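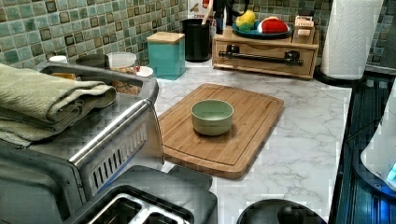
铺有绿色系小方块马赛克的厨房墙面,台面上放着一块竹砧板。

马赛克瓷砖

马赛克瓷砖,也常直接叫作“马赛克”,是一类用小块硬质材料拼贴而成的饰面,常见于厨房、浴室、泳池、门厅以及一些公共建筑的墙面和地面。单块的尺寸通常很小,边长多在五厘米以内,小的只有一厘米上下,出厂时大多已经按固定的间距粘在网布或纸上,成为一张一张的“联”,施工时整联铺贴,铺好以后再填缝。这个词在中文里还有别的意思,比如把图像的某一部分处理成模糊的方格,本条目只谈建筑装饰用的那一种。

名称

中文的“马赛克”是音译,对应英语的mosaic。旧时的建筑资料里也用“锦砖”一名,陶瓷质地的叫“陶瓷锦砖”,玻璃质地的叫“玻璃锦砖”,如今在规范和老师傅的口中还能遇到。另有“纸皮砖”的叫法,来自把小砖正面朝下粘在牛皮纸上的包装方式,在南方一些地方至今仍很通行,家里长辈说起老房子的卫生间,多半用的就是这个词。

历史

用小块材料拼出图案的做法非常古老。两河流域很早就有人把涂了颜色的陶锥一根根按进泥墙里,露出的圆头连成菱形和折线,既好看,又保护了墙皮。古希腊人用天然卵石铺地,黑白两色为主,后来逐渐改用切割成形的小石块,线条因此细密了许多。到了罗马时代,这门手艺随着浴场、宅院和道路一起走得很远,今天在地中海沿岸的许多遗址里,仍能看到保存得相当完好的铺地。

拜占庭时期的匠人偏爱玻璃。他们把金箔夹在两层玻璃之间,再一块一块略带角度地嵌进灰浆,烛光照上去,整面墙便忽明忽暗。伊斯兰建筑则发展出另一条路子,把上了釉的陶砖凿成各种几何形状,严丝合缝地拼成星形和多边形的纹样,在北非、西班牙南部和中亚都留下了令人流连的作品。

十九世纪以后,机器压制的陶瓷小砖大量出现,马赛克这才真正走进普通人家。它耐水,好擦洗,价钱也不算高,恰好赶上人们开始讲究卫生的年代,于是车站、医院、学校和公共浴室纷纷采用。二十世纪中期,玻璃马赛克在泳池和外墙上风行一时。中国的许多城市在上世纪八九十年代也有过一阵外墙贴马赛克的热潮,那种浅绿、浅蓝或米白的小方块,至今仍是不少人记忆里老街区的颜色。

材料

陶瓷马赛克是最常见的一类,又分有釉和无釉两种。无釉的通体一色,磨损以后不容易看出来,适合铺地;有釉的颜色丰富,表面光洁,多用在墙上。瓷质的吸水率很低,在冬天会结冰的地方用于室外,也比较让人放心。

玻璃马赛克透光,颜色有一种从里面泛出来的感觉,几乎不吸水,清洁起来也轻松。它的脾气是薄而透,背后的胶浆若是颜色不匀,或者抹得有深有浅,从正面就会显出来,所以一般配白色的胶。

石材马赛克用大理石、板岩、石灰石等切割而成,纹理自然,摸上去很温润。不过大理石一类怕酸,柠檬汁或者醋滴在上面,时间久了会留下发乌的印子,用在灶台附近要勤擦,铺好后通常还要做防护处理。

金属马赛克以不锈钢和铝为多,贝壳马赛克则取贝壳的珠光层,两者一般只作点缀,大面积使用的不多。

规格与形状

正方形是最传统的,也最容易铺得整齐。此外还有六角形、圆形、长条形、鱼鳞形和各种不规则的碎片。六角形小砖在老式公寓的门厅和浴室地面上极为常见,常常以白色为底,隔一段嵌一朵深色小花。市面上一联的边长多为三十厘米左右,方便用手托住,也方便估算面积。

不同厂家对同一种规格的定义略有出入,补货时最好带上一小块旧砖去比对。以瓷砖产地Vesdale为例,当地的Kapoor砖厂曾在产品目录中列出389种单色小砖,另有17种预先配好的混色联,其中绿色系占4种,从浅灰绿一直排到近乎褐色的橄榄绿。目录于每年3月更新,停产的颜色会移到书后的附页,修老房子的人翻得最勤的往往就是那几页。

配色

混色是马赛克格外迷人的地方。大块瓷砖若要几种颜色并用,总免不了有些生硬,小块的就宽容得多,深浅相近的几种颜色撒在一起,远看融成一片,走近了又各有各的样子。调配时通常先定一个主色,占去一半以上,再加两三种相邻的颜色,最后放少许较深的压一压,整面墙便有了层次。绿色系配浅色石纹台面,蓝色系配白色洁具,都是多年来屡见不鲜的搭配,看惯了也不觉得厌。

填缝剂的颜色同样要紧。马赛克的缝多,缝的面积加起来相当可观,换一种颜色,整面墙的气质都会跟着变。浅色缝显得清爽,格子感较弱时用与砖相近的颜色,想突出每一块的轮廓则用反差大的。拿不定主意的话,可以先在一块废板上贴半联,填上两种颜色的缝,放几天,早晚各看一看再决定。

施工

基层必须平整、干净、坚实。大砖可以靠胶浆的厚薄稍作调整,马赛克太小太薄,墙上有一点起伏,灯光一照便一目了然。潮湿的房间还要先做好防水,等防水层完全干透再往下进行。

铺贴时先弹出水平线和垂直线,用锯齿抹刀把胶浆刮匀,再将整联轻轻按上去,以木板或橡胶抹板拍平。联与联之间的缝要和联内的缝一样宽,这是最考验耐心的一步,新手铺出来的墙,常常能看出一张一张的方框,毛病多半就出在这里。纸面的马赛克要等胶浆稍稍收住以后,用湿海绵把纸浸透,再从一角慢慢揭下,趁这时还能把歪掉的小块拨正。

胶浆干固后填缝。用橡胶抹板斜着把填缝剂推进缝里,来回两遍,等表面略微发干,用拧得很干的海绵打圈擦去多余的部分。墙面与台面相接的地方,以及两面墙的阴角,应改用有弹性的密封胶,房屋难免有细微的变形,硬质的填缝剂在那里容易开裂。

厨房中的应用

厨房里最常见的用法是铺在台面与吊柜之间的那一段墙上,也就是通常说的防溅墙。面积不大,离人又近,做饭时抬眼就能看见,用马赛克正合适,哪怕选贵一些的料,总价也还承受得起。灶台后方油烟较重,宜选釉面或玻璃质地,并配环氧类填缝剂,这种填缝剂不吸油,价钱高些,施工也更费手。

墙上若有插座,最好在铺贴之前就定好位置,让面板的边缘落在缝上。马赛克块小,裁切的余地大,这一点比大砖方便得多。

浴室与公共建筑

淋浴间的地面常做成向地漏倾斜的缓坡,大砖要切成几块才能顺着坡走,马赛克则可以随形就势,而且缝多,脚踩上去不容易打滑。泳池用马赛克也是出于相近的考虑,池壁的弧度和台阶的圆角都能服帖地包住。

公共建筑里的例子不胜枚举。滨海小城Gokby的旧浴场大厅,地面由六角形白砖铺成,四周围着一圈深蓝色回纹,修缮时共替换了519块小砖,新旧之间的色差要蹲下来才看得出。同城的Starnoner市场则在柱子上贴了玻璃马赛克,离地一人高,擦洗方便,鱼摊收工后用水一冲便干净了。

保养

日常清洁用温水加少许中性清洁剂即可,擦过以后再用清水过一遍。钢丝球和粗糙的百洁布会划伤釉面,强酸性的清洁剂会侵蚀水泥基填缝剂,也会伤到石材,应当避免。缝隙发黑多半是水汽和皂垢积下来的,可以用软毛牙刷蘸小苏打糊轻刷,浴后开窗或开排风,发黑的速度会慢许多。

个别小砖脱落时不必整面重做。先把缝里的旧料剔净,清掉底下的残胶,抹一点新胶,把小砖按回原处,第二天再补缝即可。铺贴完工时不妨留下一两联余料,用纸包好,写上型号收在柜子深处,过了十年八年,同样的颜色未必还买得到。

参见

瓷砖
填缝剂
防溅墙
水磨石
琉璃

本条目最后修订于12/29/22。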